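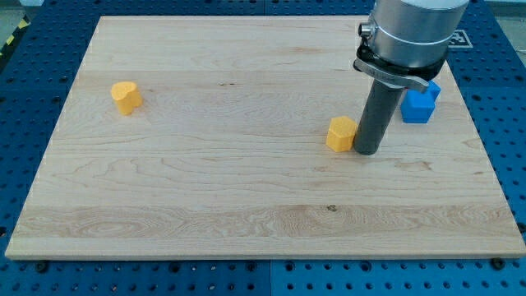 4.2 Do the shape blocks measure what they are said to measure?

Loose shape blocks turn up in nearly every early-years assessment kit we reviewed, and the claims made for them are generous. The Kimeck manual tells the assessor that a child who can pick out the hexagon from a small group "has formed the concept of six-sidedness." We doubt it. A child who picks out the hexagon may have done so on colour, on size, on where it was lying, or on the fact that it was the last piece the assessor touched. The manual controls for none of these, and the scoring sheet has nowhere to record them.

Figure 3 gives an idea of the difficulty. A hexagonal block and a lobed, roughly heart-shaped one are both yellow-orange and of similar size, while the block nearest the hexagon in hue and size is therefore the one least like it in outline. The blue block is boxy. Asked for "the blue one," a child needs no notion of shape at all; asked for "the one with six sides," the same child can drop the blue block straight away and is left with an even choice between two. Chance performance on that item is closer to one in two than the one in three the published norms assume.

Figure 3. Two yellow-orange blocks (lobed and hexagonal) and a blue block on a maple board.

The correction matters more than it might seem. Of the 274 children in the Plidis sample, 73 were placed in the "secure" band on the strength of the naming and pointing items alone. The report doesn't say how many of those items mixed colours within a set, and our request for the item-level data went unanswered from August onward. Without it we can't recompute the band, and we would caution against anyone else quoting it.

A second objection concerns the surface. Most kits say only that the blocks should be set out on "a plain background." Timber is often treated as plain, but the maple in Figure 3 has wavy lines, swirls, a small dark knot and a short dark mark further back. Whether any of this draws a young child's eye is an open question, and we have not tested it. Our point is narrower: a yellow-orange block on pale, honey-toned wood gives less contrast than a saturated blue one, and contrast is the sort of thing that decides where a child looks first. The Zargate protocol at least specifies a grey felt mat. It then permits the assessor to leave the mat out "where impractical," and in our reading of the session notes it was impractical rather often.

Spacing is treated no better. The three blocks in the figure don't lie at equal distances from one another, with the lobed block off by itself on the left and the other two over to the right. An assessor who sets pieces down by hand will produce layouts of this sort all day long, and the isolated piece may well be favoured (or avoided) for reasons that have nothing to do with geometry. The Iordache revision added a printed template to fix the positions. It is a sensible change, though the 600 trials offered in its support were all run by the people who designed the template, and we would like to see it repeated elsewhere before giving it much weight.

None of this shows that the blocks are useless. Children handle them readily, and an experienced teacher can learn a fair bit from watching how a piece is turned over and put down - more, we suspect, than from the score. What we can't find is evidence that the score itself tracks shape knowledge once colour, contrast and position are held constant. Section 4.3 takes up the sorting tasks, where the same confounds recur and the samples are smaller.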